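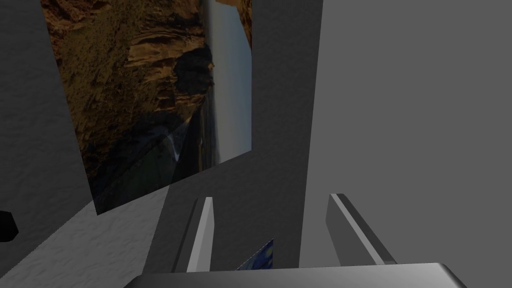
Lists > teleop-users > Simulation > Thread

From: Melquiades Zavala
To: teleop-users
Subject: Re: wrist view while driving the arm by hand

Giuliana Escobar wrote:
> I finished 17 practice runs in the Nasov sim with the hand controller
> and I keep losing track of which way is up. The side view is fine
> until I have to line up the fingers. Do you all drive from the wrist
> view? And does anyone keep the wall pictures turned on?

Giuliana, welcome, and yes to both! I drive nearly everything from the wrist view now, and it made my demos so much smoother. It took me six evenings to stop fighting it. The trick for me was to quit thinking about the room and steer by what sits between the fingers. In the view I'm sending, the big landscape on the wall lies on its side, with the sky running down the right. Your brain wants to straighten it out - let it go. Left on the stick is left for the fingers, whatever the rocks are doing.

I leave the pictures on. With a plain gray surface filling the view I can't tell if I'm drifting, but a rock ledge sliding past gives it away at once. The little blue one peeking up between the fingers is handy too.

Also, open the gripper fully before you start recording, and don't rush the approach. I have 218 demos saved from August and the slow ones are the ones I'd happily show a beginner. If you fumble, keep going and recover. I love those takes, and Frans Dekker trains on his as well.

Send us a run when you have one you like (or one you hate, those are fun too).

Melquiades

Recent threads
- Altix controller: stick feels backwards
- Fakir export drops the last second of a demo
- Sillville meetup, who's bringing an arm?
- Ilse Martens: two-handed demos, first try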